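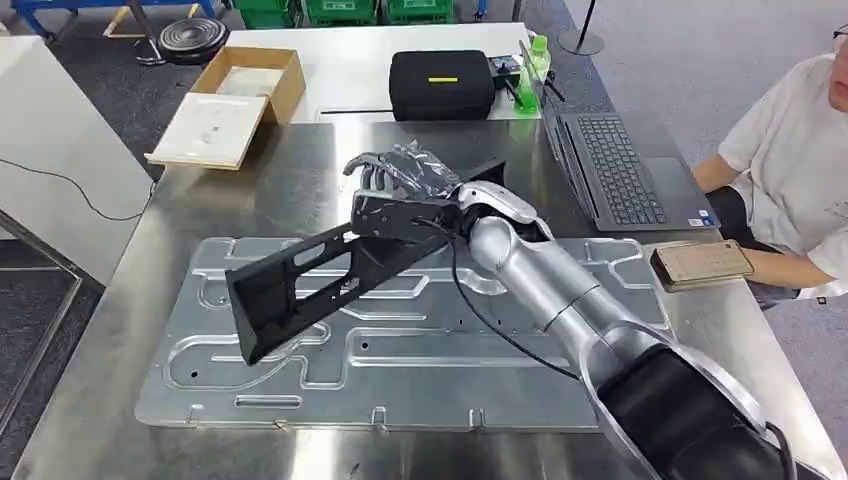 Can I still join Gerley American Football Club if I have never played?
Yes. Most of our rookies start with no experience at all. Contact training starts once a coach has passed you on the basic drills, and until then you train with the rookie group. You will need boots with moulded studs, a gumshield and a water bottle. Helmets and shoulder pads are lent by the club for your first season. If you buy your own pads second-hand, look over the hard plastic parts before you pay. A long moulded piece with cut-outs, ribbing and small holes, like the black bracket held in the black robotic hand, should be checked along its ribs and at every hole for cracks.

How old do I have to be?
You must be 18 to play for the senior team. Younger players can join the flag side, which trains on the next pitch.

When does the season start?
Rookie sessions begin in February. League fixtures are put on the noticeboard and the website as soon as we have them.

Where do you play home games?
At Tetovgate, on the lower pitch. Use the Eltia Road entrance, as the top gate is locked on match days. Parking is free but fills up early. 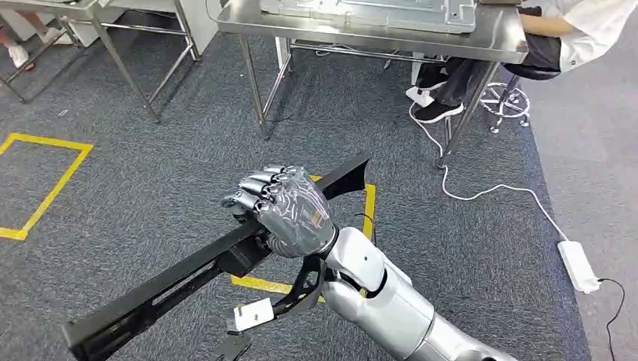 Gerley AFC – Kit and Equipment Team

How do I borrow a helmet?
Come to the kit room before training and ask for Haiyan Tan. Fitting takes a few minutes. Please don't swap helmets with a team-mate afterwards, even if the size on the label is the same.

Is there a deposit?
Yes, payable by card when you collect. You get it back when everything is returned clean.

Can I put stickers on a club helmet?
No. Some glues damage the shell. Club decals are fitted by the kit team.

What jersey number can I have?
Numbers 2 and 9 are taken this season. Receivers and linemen are limited by league rules, so give us a second choice on the form.

What if I get injured and can't play?
Tell your position coach and hand your kit back so it can be lent out. Your place in the squad is kept open. Injured players are welcome on the sideline at Gatchalian Cup games but must stay behind the team box.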